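Prutport Neighborhood Garden Society
Minutes of the August Members' Meeting
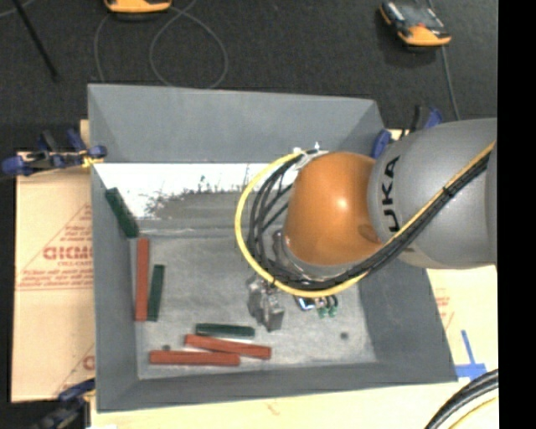

Gray bin and orange-jointed robot arm, seen from above.

19 August 2019
By Tímea Rácz, Recording Secretary

Print this page | E-mail this page

The meeting opened a few minutes after seven in the back room of the Hegedűs Bakery, with the windows open and the big fan going. Our thanks once again to the bakery for letting us stay past closing, and for the poppy seed rolls, which were gone before the second item and were much appreciated by everyone who got one (the people who came in late have asked me to mention that they did not).

The minutes of the July meeting were read and accepted with one correction. The plum tree by the north gate was pruned by the Saturday group and not by the school group, and I am sorry for mixing them up, as both groups worked very hard that week and deserve to be thanked for the right tree.

Water. Most of the evening went to this, as I think we all expected. The tap at the lower end has been running slowly since the start of the month, and those with plots along the fence have been carrying cans down from the upper tap, which in this heat is a lot to ask of anybody. The plumber came by and thinks the trouble is in the old valve under the path. He can replace it for $300, parts included, but he would need us to lift the paving stones ourselves beforehand. There was a long and friendly talk about whether to have the whole line looked at while the stones are up. In the end it was agreed to do the valve now and to think about the line in February, when the beds are resting and there will be fewer toes to step on. Voted and carried, with two against.

Members are asked to please water before nine in the morning or after six in the evening until the valve is done. Please also coil the hose when you finish! It has been left across the path more than once, and the wheelbarrow has run over it so often that there is a soft spot near the nozzle end.

Tomatoes. Several people have spotting on the lower leaves. We passed a few leaves around the table in a plastic bag and the general feeling was early blight. Take off the affected leaves, put them in your household trash and keep them well away from the compost, and wash your clippers before you go on to the next plant. The Plimov variety that so many of us tried this year seems to be holding up nicely, and those who saved seed last fall have offered to do it again. If you would like some, write your name on the sheet in the shed. Small envelopes are also welcome, as we used up the last of them in the spring.

Compost. The middle heap is ready and smells the way it should. Please take from that one only, two buckets per plot to begin with, and then we will see what is left over. The left-hand heap still needs turning. There was some discussion about whether citrus peel belongs in it, as there is every summer, and once more we did not settle it.

Harvest supper. It will be held in the garden again, at the long tables under the walnut. So far 69 people have said they are coming, counting children, and we can seat a few more if the weather is kind and folks don't mind sharing a bench. We still need salads and something cold to drink. The Mirnon Street choir has offered to sing for half an hour before we eat, and the offer was accepted with real pleasure by everyone who remembers how lovely they were last time. Please bring your own plate and fork, and a lantern if you have one, as it gets quite dark down by the beans once the sun is behind the houses.

Waiting list. There are now 12 households waiting. Two plots will come free at the end of the season, and both of the families leaving us have kindly said they will keep their beds weeded until then. Several members wondered whether the larger plots could be split. The trouble is mostly the fruit bushes, which stand right where the dividing line would have to go. We will walk the garden together before the next meeting and look at it with our own eyes, and anyone who would like to come along is warmly invited.

Other matters. A pair of green gloves and a child's sun hat have been left in the shed and are hanging on the nail behind the door. The gate latch sticks. Lift it a little as you pull and it will close properly.

The meeting ended at a quarter to nine, and a good number of us walked over to look at the sunflowers while there was still some light.

Contact: the recording secretary, by note in the shed mailbox | © Prutport Neighborhood Garden Society | Back to top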